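The Quiet Bit Before the Encore

18/03/2023
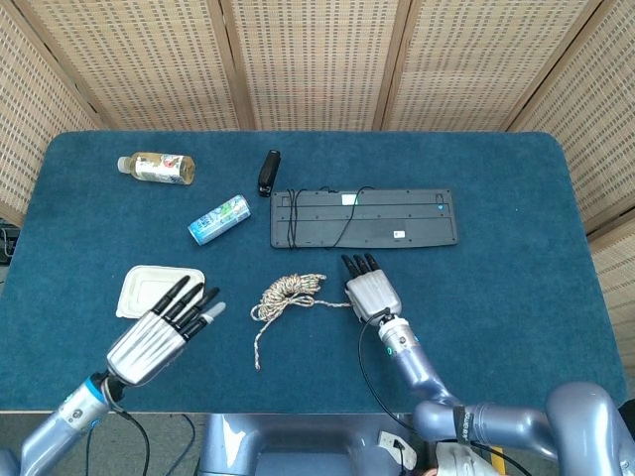 I went to see the Illerov Quartet in Tetham last night on the strength of a flyer and a two-for-one offer, which is how I make most of my cultural decisions. The hall seats 486 and was nearly full, a shock to those of us who had planned on putting our coats on the next chair.

Khadija Hegazy sang the first half with only an oud player behind her. She has the kind of voice that makes you stop unwrapping your cough drop. I held mine half open for the whole of the second song (eleven verses, or it felt like it) and it had fused to my palm by the applause.

The quartet joined her after the break for a long piece called Mahrous, written by Shona Waaka for these same players. The program notes ran to two pages and mentioned tides a lot. I didn't hear any tides. I did hear a cello line near the end that I've been humming ever since, badly, to the annoyance of the dog.

One complaint: the tuning. I know gut strings drift, and I know the radiators at Tetham have two settings, off and Sahara, but they retuned so often that the man beside me clapped for it once. He clapped with real feeling, too.

They play Senbridge next, in a room that holds 700, and they'll be back here in December. I've already bought a ticket, full price this time. Parking was $39, by the way. Take the bus.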